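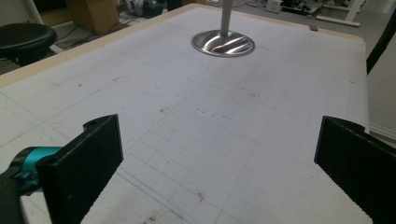 Clolus Open Test FAQ

This page covers the open test of Clolus on PC. It is updated when the answers change. For bug reports, please use the form in the launcher and not the contact address at the bottom of this page.

General

What is Clolus?

Clolus is an online strategy game in which each player runs a river port and the boats that trade from it. Ports on the same river share a market, so prices move with what everyone is buying and selling. It is developed and published by Malý, the studio behind the single-player game Jevircombe.

Do I need to have played Jevircombe?

No. Clolus takes place in the same world, a long time afterward, and a few of the trading houses will be familiar. The story does not carry over and neither do saves. Owners of Jevircombe get a flag for their lead boat. It shows up in the harbor menu after you link your accounts.

Is the test free?

Yes. There is nothing to buy during the test and the shop tab is turned off.

When does the test end?

It runs through November. We will put a notice in the launcher before the servers close. If we extend it, the notice will say so.

Is there an NDA?

No. You can stream, post videos and write about anything you see. Please mention that it is a test build if you do.

Getting in

How do I join?

Create a Malý account, download the launcher, and pick Clolus from the list on the left. Accounts made for the Jevircombe forums work too, but you will be asked to set a new password the first time.

The launcher says the river is full. What now?

Each river holds up to 100 ports. When one is full, you can wait for a space or start on another. Ports that have been idle for 12 days are cleared out and their slots go back into the pool. You can't reserve a slot for someone else.

Can I play with friends?

Yes, as long as you are all on the same river. Choose "Join by river name" instead of "Quick start" on the first screen. If you have already started elsewhere, you will have to abandon that port first. There is no way to move a port between rivers in this build — we would like to add one, but it won't be ready during the test.

How many ports can I have?

One per river, and three in total on one account.

Does it run on Mac or Linux?

The test is Windows only. Some players have reported getting it running on Linux through compatibility tools. We don't block this, but we can't help with it either.

Is there controller support?

Partly. The map and the harbor view work with a controller. The market screen still needs a mouse.

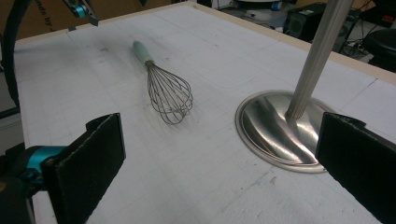 Playing

What is Cestden?

Cestden is the neutral port at the mouth of every river. It is run by the game and can't be attacked or bought out. It buys almost everything at a low price, so it is a safe place to sell when the player markets are flat. It also hands out the starting contracts.

I finished the starting contracts and nothing happened. Is that a bug?

Probably not. The next set opens once your port reaches level 5. Building a second warehouse is the quickest way to get there for most players. If you are already past that level and the contract board is still empty, log out to the main menu and back in. If that doesn't fix it, send a report.

Why did my boat stop halfway?

The usual causes are low crew, a closed lock, or a destination that has run out of dock space. Click the boat and look at the line under its name. A boat waiting on a lock will carry on by itself. A boat with no dock to go to will sit there until you give it a new order.

Can other players attack me?

They can blockade you, which slows your boats and raises your dock fees. They can't destroy buildings or take your stock. New ports can't be blockaded until they have completed their first sale outside Cestden.

Does the game keep running when I'm offline?

Yes. Boats finish the orders they already have and workshops use up whatever is in the warehouse. Standing orders on the market stay open until they are filled or you cancel them. Blockades can be started against you while you are away, but they end on their own after a while.

Can I change my port's name?

Once, from the harbor menu. Choose carefully. Names that break the rules are reset by the moderation team, and a reset counts as your one change.

Why did the price of salt change so much after the last patch?

Salt was being counted twice when it passed through a lock, which flooded the lower river. The patch fixed the count. Stock that was already in warehouses was left alone, so prices may be uneven for a while on the older rivers.

Progress and launch

Will my progress be kept?

No. All rivers will be wiped when the test ends. Your account name and any linked Jevircombe rewards stay.

Will the full game be free?

Clolus will be sold at a single price with no subscription. We haven't set the price yet. There may be paid expansions later on, and if there are, owners of the base game will still be able to share a river with people who bought them.

Is a console version planned?

Not at the moment. The market screen would have to be redone first.

Which languages are supported?

The test is in English, German and Czech. More are planned for launch, and the Czech text is still missing from a few of the later contracts.

Problems

The launcher is stuck on "Checking files."

Close it, delete the folder called "temp" inside the Clolus install folder, and start it again. Your settings are stored elsewhere and won't be lost.

I was disconnected and my trade is gone.

Check the ledger in the harbor view before doing anything else. Trades are saved on the server when you confirm them, but the list on the market screen can take a moment to catch up — especially in the evening. If the trade is missing from the ledger too, it did not go through and your goods should still be in the warehouse.

How do I report another player?

Right-click the port name on the map and choose Report. Screenshots of chat help.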